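Gripper closed on a finger and did not open, width value was frozen
Mapplebeck Boards > Arms and end effectors > Faults and safety

krystyna_r
Hello all. I want to report a fault from our work in September and ask if somebody had the same. It is a safety matter, so I will try to be exact.

We teach two-arm handling of small food. People do the task by hand with two hand-held grippers, one in each hand, and we record it with Jusa. Then the policy is trained and runs on a pair of Drerkanier arms. The foods are dates, small orange fruits and some pale chunks that break easily, so the closing of the fingers must be gentle.

During a test on the arms, the right gripper closed on a date and did not open again. Bushra reached in to take the date away, because the arm was standing still. At that moment the fingers closed more and caught the tip of her index finger. She pressed the stop button with the other hand, but the stop keeps the fingers as they are, so we had to switch off the power and pull them apart. She has a bruise and nothing is broken.
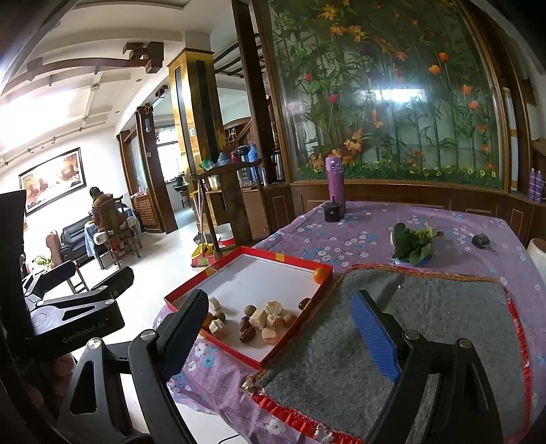

What does the gripper do when the width signal is lost? The driver keeps the last width it received and continues to follow the commands of the policy, and it gives no warning on the screen.

I found this in the log afterwards. The width value did not change for several seconds, while the motor current was rising. The policy saw "still open" and asked for more closing. The force limit in our config was 10 N, but it was not applied, and I do not understand why.

yfortin
First of all I am glad Bushra is OK. But I must say it: why was a hand near the gripper when the arm was powered? A robot that stands still is not a stopped robot. In my last place you had to press stop before you crossed the line on the floor, every time, also for a dropped screw.

bushra.t
I am the one with the finger. You are right, and I do it differently now. But please look at the other side also. If I had pressed stop first and then reached in, the fingers would still be holding with full force. I think both things are wrong, my hand and the stop.

yfortin
Fair. I only wanted to have it written in the thread, as new people read these.

o_mirzaei
About the force limit. In the Drerkanier driver the limit is read only when the gripper is in force mode. If you send width commands, it is in position mode and the limit is ignored. The manual has it in a footnote, which I consider a bad place for it. Can you check the mode in your launch file?

krystyna_r
I checked and it is position mode. So the 10 N was never active, since the first day. This is not nice to learn.

firouzeh_s
I am not sure the driver is the whole story. Did you look into the training recordings? We had a frozen width in Jusa too, on the hand-held side. When the cable moves in the connector, the video continues normally and only the width stops. If such recordings are in the training set, the policy learns that the width does not change while the fingers close. Then a frozen value on the arm looks quite normal to it.

o_mirzaei
I disagree a little. Bad recordings make a bad policy, but a bad policy must not be able to hurt a person. The limit has to be in the driver, whatever the data looks like.

firouzeh_s
We do not disagree so much. I say that she should repair both.

krystyna_r
Firouzeh, thank you, this was a good hint. I wrote a small script that compares the width value with the finger position in the video. We have 282 recordings in the set and 37 of them have a frozen part. Nearly all are from the same hand-held gripper. When I move its connector with my thumb, I can make the value freeze.

The hard part is that you do not notice it when you work. You look at the fruit and at the fingers, and the fingers move well.

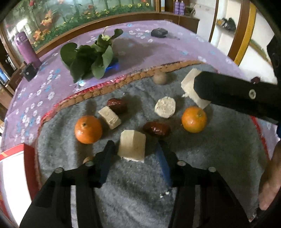 So I took the bad recordings out and started a new training. I also changed the recorder: if the width is the same for 30 frames while the trigger is moving, it makes a loud beep and marks the file. The connector is now fixed with a clamp, until a better one arrives from Cololwood.

On the arms we use force mode now, and I added a check which cuts the gripper motor if the width signal is old. I tested it by pulling the plug during a slow closing on a piece of foam.

yfortin
What happens with the object when the motor is cut? Does it fall?

krystyna_r
It falls, yes. For dates this is no problem - for a glass jar I would think again.

o_mirzaei
For heavier things we open slowly to a low force and hold there. I can send you our settings. And please report the footnote to Drerkanier, I did it in spring and got no reply.

bushra.t
I have reported it this morning, with a photo of the finger.

krystyna_r
I will write here when the new policy has run on the arms. Omid, please send the settings, also the value for the slow opening.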